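Kids' Corner > Science > Your Amazing Body

How do your eyes find things so fast?

August
By Francine Lachance

Think of a jar of grey buttons with one red button mixed in. How long would it take you to spot the red one? Hardly any time at all! Your eyes and your brain are a brilliant team, and they have some favourite things to look for.

Seeing starts with light. It bounces off the things around you and goes in through your pupil, the black dot in the middle of your eye. At the back of your eye is a thin layer called the retina, packed with tiny cells that notice light. The cells send signals along the optic nerve to your brain, and your brain works out what you're looking at.

Your brain loves edges, the places where light meets dark. That's why black and white stripes and zigzags grab your attention so quickly (look at a zebra, or the black letters on this page!). A zigzag is all edges, and some zigzags even seem to shimmer when you stare at them.
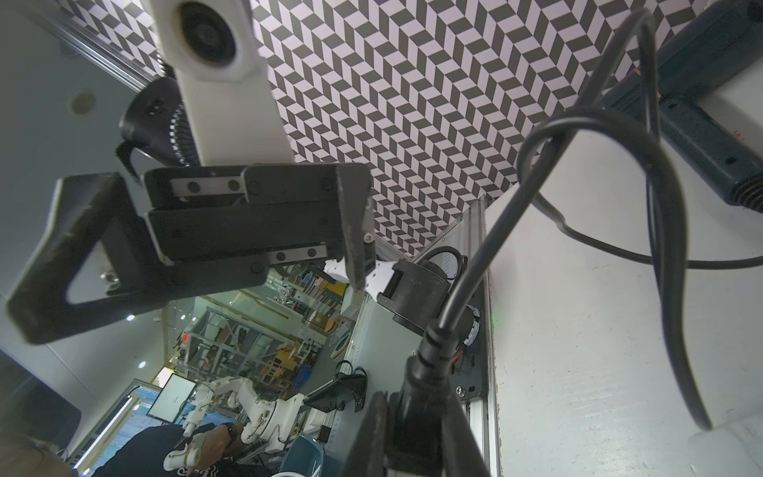
Black-and-white zigzags overhead. Can you follow one row with your eyes?

Colour is the next clue. Most people have three kinds of colour-sensing cells, called cones. One kind is best at picking up short waves of light, which look blue or violet, and the other two are best at longer ones. Your brain compares the messages from all three, and out come orange, lime, purple and thousands more.

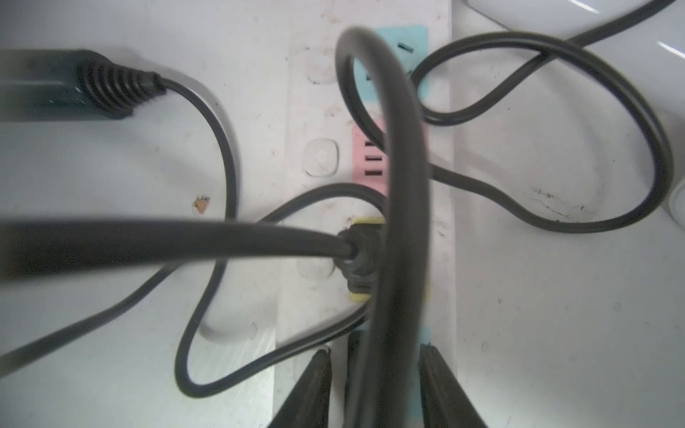
People use colour as a label all the time. Bus routes have colours, and so do recycling bins and sports teams. Even a power strip can have them: with teal, pink and yellow sections, you can say "the plug in the yellow one" and everybody knows which one you mean, even with black cables all over the table. Some people see certain colours differently, so good labels often use a shape or a word as well.

Try it yourself!

Cut out 14 squares of blue paper and one square of yellow. Spread them on the floor, close your eyes and spin around once. Now open them and find the yellow one. Easy! Next, swap the yellow square for a blue triangle. Did that take longer? Ask a grown-up to have a go too, and see who's faster.

More from Your Amazing Body
Why do we yawn?
What are goosebumps for?
10 things your tongue can do
Chantal Lavoie answers your questions about hiccups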